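Home About Work Garden Archive Contact

Folding with the grippers

Posted in February by admin
Filed under: Work

I have worked at Vulwood for most of my adult life, first on the wash side and then in finishing. We launder and fold sportswear for clubs, gyms and schools, and we handle returns for a couple of online shops. A few people have asked me what is going on there now that the machines are in, so I am writing it down once and I'll point people to it.

The short version is that the folding line folds most of what we used to fold, and some of us now spend part of the week folding clothes with a tool in each hand so that a different machine can learn from the recordings.

The line

The folding line is called Flileo. It came in two years ago. You clip a garment on at one end and it comes out the other end folded and stacked. On cotton T-shirts and towels it does 400 pieces an hour with two people feeding it, and it will do that all day if the clips are clean and the room isn't too dry. In winter we get static and it slows down.

Before Flileo I was expected to fold 800 pieces in a shift. I could do it, and I was not the fastest. You stood at a bench, you had a board for the shirts, and you didn't think about much. We talked all day. The radio was usually on the station that whoever came in first had picked.

What the line can't do is anything thin and slippery with big openings. Mesh tops are the worst. They have almost no weight, the two layers slide over each other, and the armholes catch in the clips. Reversible ones come back half inside out, with one color showing through the neck of the other. The machine reads an armhole as a neck or a neck as a hem and you get a ball. So mesh went in a separate bin, and the bin went to the bench, and the bench was us.

For a while that seemed fine. There was enough mesh to keep the bench going, especially at the start of a season. Then the company signed up for the Boateng project, and that was about the mesh.

What the gripper work is

The Boateng project is meant to give us a two-armed machine that can pick up a loose piece of clothing off a table, sort out which way around it is and lay it flat. To get there it needs a lot of recordings of people doing the same thing. If we did it with our bare hands the machine wouldn't get much from it, having no hands. So we do it with hand-held grippers, which have two fingers each and a camera, and we try to get the garment flat using those and nothing else.

I put my name down for it because my wrists were bad and I thought it would be a change. There were 6 of us at the start, all from finishing.

We got a short training in the morning and started the same afternoon. The first thing you learn is that you have been folding with your palms all these years. I would have told you I used my fingertips. I didn't. I used the flat of my hand to smooth and the side of my hand to crease, and the fingertips only at the corners. With a gripper you have the corners and that's it.

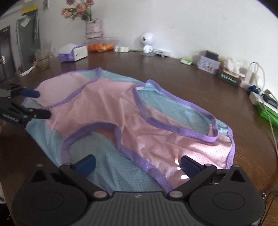 Pink and light blue mesh with purple binding, with the creases still in it.

When a top is lying like that, all bunched, I look for the binding first. The mesh itself is hard to get hold of. The fingers close and you come up with one layer or three, and you can't feel which. The binding is thicker and it's a different color on a lot of them, so you can follow it with your eye and work out what is an armhole and what is the neck. If the binding is twisted you have to sort that out before you pull, or the whole opening rolls over on itself.

My usual order is:

- find a seam or a bound edge that I'm sure of
- pin it down with the left gripper
- take the same edge a little farther along with the right and draw it away slowly
- let go with both and look at it again

The letting go took me a long time. With bare hands you never fully let go of a garment, one hand is always on it. With the grippers you have to put it down and look, and then decide. The coaching notes say to pause there, and I was slow to start doing it because after years of counting pieces a pause feels like getting behind.

A full shift of it is 200 recordings. Some take a few seconds and some you could boil an egg. If one goes badly you don't throw it out, you just keep working until the top is flat. They want the bad ones as well. I still don't like handing them in.
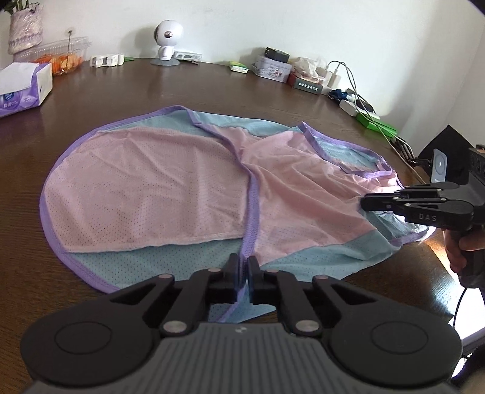

What is different for me

My wrists are better. Folding on the bench was the same turn of the wrist all day and I was wearing a brace at night. The grippers are heavy in their own way and I get it in the forearms and the thumb, but I can rest between recordings and there's a rule that we do. I have not worn the brace since last summer.

The pay is the same hourly rate as finishing. What we lost is the piece bonus, which on a good week was worth having. They replaced it with a flat amount that comes out a bit lower for the quick folders and a bit higher for the slow ones. I was somewhere in the middle so I barely noticed. Two people who were quick did notice, and they went back to the bench, and I don't blame them.

It is a lot quieter. The recording tables are set apart from the main floor and you end up concentrating on a square yard of cloth for most of the day. At the bench you could fold and tell a story. With the grippers I can't do both. I lose track of the edge I was following. We make up for it at lunch, which has got longer, and so far it has been let go.

I also notice I am being asked things. In all my time on the bench I was never asked how I folded a shirt, only how many. Now somebody comes by with a laptop and wants to know why I went for the armhole before the hem. Half the time I don't have an answer and have to do it again to find out. One thing I told them, that I turn a top toward me before I touch the neck, ended up in the coaching notes. It's a small thing but I was pleased with it.

What is different for the floor

There are fewer of us in finishing than there were. Vulwood didn't let anyone go when Flileo came in, but when people retired or moved away they weren't replaced. The bench used to run the length of the windows and now it's a short one by the door. New hires go on feeding or on packing, and they don't learn to fold. I think that's a mistake, if only for the days when the line is down. Last fall it was down for a day and a half and there were people on the floor who had never folded a shirt to size.

On the other side of it, the feeding job is one that more people can do. You can do it sitting. A man who had to leave the bench after a shoulder operation is back on the line now and does a normal week.

The question I get most, mainly from my sister, is why I would help teach the thing that will take the bench away. I've thought about it. The mesh bin was what was left for us, and I am spending my days making it so the mesh bin isn't left either. I know that. But the bench was going to shrink whether I put my name down or not, and I would sooner be at the table where it's being worked out and getting paid for it. I also asked in writing what happens to the recording crew once the project ends. The answer was that we'd have first call on the jobs looking after the new machines. I kept the letter.

I'm not sure how many jobs that is. I have seen the arms try a mesh top, and at the moment they need someone standing there most of the time to lay the thing out again. It may stay like that for years, or it may get better quickly. The people on the project give different answers depending on who you ask, and I take that to mean they don't know.

If you are offered this kind of work

Get the hourly rate and the bonus question settled before you start. Ask how long the recordings are stored and whether your face or voice is in them. Ours have sound switched off, and that was changed after we asked.

Take your breaks. Lower the table if you can, mine was set too high for the first month and I had a sore neck the whole time. Cut your targets in half in your own head for the first week. And start with something heavy, like a sweatshirt, before they hand you mesh.

I'm down for recordings again through the end of the season, and after that they want to move on to leggings.

Related posts
Static in the finishing room and what we tried
The bus to Skikurov in winter
Wrist braces I have owned
Flileo, the first six months
Tomatoes again this year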